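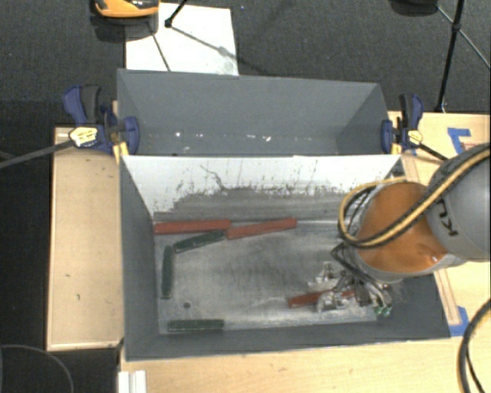
Gray bins at the bench, bar clamps on the near side of the rear one. Floor of the front bin is scuffed.

Forum > Workshop > Storage and Handling
Thread: Getting scuff marks off gray parts bins without wrecking the surface

tolerance_stack
Posted Sunday

We have a stock of gray bins at the Skovham shop and the inside surfaces are in poor shape. Pale cloudy streaks, dark rubbed patches, smearing up the walls. Function is fine. The problem is inspection: small dark parts disappear against the marks, and we have had two short counts this month that were sitting in the bin the whole time.

Tried so far:
Dish soap and warm water, nylon brush. Took off grease, left the streaks.
Isopropyl on a rag. Lifted some of the dark marks, none of the pale ones.
Melamine sponge. Best result, but it leaves a dull spot that picks up dirt faster.

Inventory is 222 bins, so I need a method that does not take half an hour each.

kerf_and_burr
Dark marks and pale marks are different problems. Dark is material transferred onto the bin, from parts or from the bin stacked above it. That comes off with solvent. Pale is the bin surface itself, abraded. No cleaner removes a scratch. Sort the bins by which kind dominates and only clean the first group.

g_riedl
Agree with the above. I ran stores at Zulteditz for a long time and we stopped cleaning for appearance. We put a cut sheet of white liner in the bottom and replaced it when it got bad. Contrast problem solved, and the bin under it stops wearing.
Gertraud Riedl

tolerance_stack
What liner thickness? Our parts have sharp edges and I expect thin sheet to curl.

g_riedl
We used 1 mm first and it curled at the corners. 2 mm stayed flat. Cut it slightly under size or it bows in the middle when the room warms up.

pallet_jack_88
Disagree on liners. Small washers go under the edge, and now you have a short count you can't see at all. We pulled every liner we had for that reason. If the bin is too worn to inspect against, scrap it. A new bin costs less than one recount.

kerf_and_burr
Depends on the part. Long bar stock won't go under a liner. Washers will. I would not make one rule for the whole store.

pallet_jack_88
One rule is the only kind that gets followed on second shift.

vzwahlen
Has anyone used the Istex paste? Our supplier pushes it for molded surfaces. I did a dozen bins in January. It evened out the pale streaks on the walls and did very little on the floors, where the wear is deeper. Time per bin was 12 minutes including the rinse. Rinse twice. Residue left in the corners dries to a white powder and gets on the parts.
Veronika Zwahlen

tolerance_stack
12 minutes times 222 is over 44 hours. Not happening for walls only.

vzwahlen
Understood. I would not do it again for floors either. I did keep it for the bins customers see on tours.

sump_pump
What material are they? If the original poster has polypropylene, most solvents in the cabinet are safe. If it is ABS, keep acetone well away from it. Look for the recycling mark on the underside before testing anything else.

tolerance_stack
Mixed. The older ones are marked PP. The Zürcher ones have no mark I can find. Part number on the order sheet is 1134 and the sheet does not list a material.

sump_pump
Shave a sliver off a rim and drop it in water with a little soap so surface tension does not hold it up. PP floats. ABS sinks. Filled PP can sink too, so floating tells you more than sinking does.

kerf_and_burr
Also look at how they are stored. If empties are nested, grit carried on the bottom of one grinds into the floor of the next. We turned ours upside down on the rack and the new ones have held up much better.

pallet_jack_88
Upside down takes three times the rack space. We hold 2888 bins. No.

kerf_and_burr
Then wipe the bottoms before nesting.

tolerance_stack
Sliver test done on the unmarked ones. It floats, so I am treating them as PP. Plan: solvent wipe for the dark marks, 2 mm liner in bins holding long parts, no liner for anything small, and the worst floors go to scrap. Will wipe bottoms before nesting and check again in a few months.

g_riedl
Write the liner size on the rack label. Otherwise someone will cut them all differently.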